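Plunby Lending Shelf Gets a Second Life, One Colorful Plate at a Time

Anyone who has ever tried to feed a crowd in Plunby knows the trouble. You have the soup, you have the bread, your sister-in-law is bringing the beans, and then you open the cupboard and find five plates that match and a sixth with a chip in it. For a good many years the answer was paper plates, and a good many trash bags afterward.

That is the problem the Plunby lending shelf was set up to solve, and this January it reopened in larger quarters at the old Kurnel building, with more dishes than it has ever had and quite a bit more color too. Households, clubs and church groups can borrow plates and bowls for a birthday, a wake, a block party or just a long table of cousins, and bring them back washed within 6 days.

The shelf now holds 2,496 pieces, up from the 672 it started with. Most of the new ones came out of the closing sale at Ó Dálaigh, the family restaurant on the river road, which let the whole lot go for a very kind price. Another 576 came in from people's own kitchens over the fall, often in boxes with a note tucked inside saying who had eaten off them.

"I thought we would get everybody's beige," said Mirjam Hendriks, who runs the shelf and who was happy to be wrong. "People gave us the cheerful ones. I have had to rethink the whole way we sort."

Sorting is the big job at the moment. Everything that comes in goes out on the light wood tables first, to be looked over for chips and then grouped by size, and only after that does it get a place of its own. Color comes last, and it is the part that everyone has an opinion on. Hendriks likes a table set in as many colors as possible. Others would sooner see the blues kept with the blues, and the matter has been talked over at length, and in very good humor, over more than one pot of coffee.

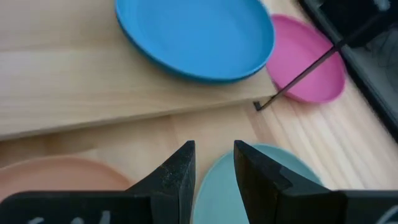 Blue, pink and pale green plates on the sorting tables at the Plunby lending shelf.

Borrowers can ask for either way. A mixed set is the quickest to put together, and it is what most families go home with, but a single color can be had for smaller parties with a little notice. Bowls are lent separately from plates, which is new this year and came about after several chili suppers where the plates went out and came back without having been used at all.

The shelving is new as well — or new to Plunby, anyway. The black uprights and beams were bought secondhand from Gakent, a storage firm that was clearing out one of its stockrooms, and they went up over a couple of long evenings.
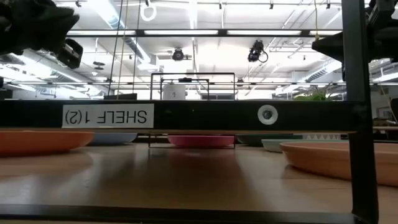

Rhiannon Nicholas, who borrowed dishes for her parents' anniversary back when the shelf was still in a hallway, stopped by on opening morning to return the favor with a box of her own. She said she had meant to drop it off and go home, and ended up staying until lunch, drying bowls and hearing about other people's parties.

"My mother still talks about that table," Nicholas said. "Every place was a different color, and the little ones spent half of dinner trading seats so they could have the one they wanted."

There is no charge for borrowing, though a jar by the door takes care of dish soap and the odd replacement. Breakages happen, and Hendriks asks only that people mention them when they bring things back, so the count for the next party comes out right. Dishes can be picked up from nine in the morning until noon, and larger orders should be phoned in a week ahead.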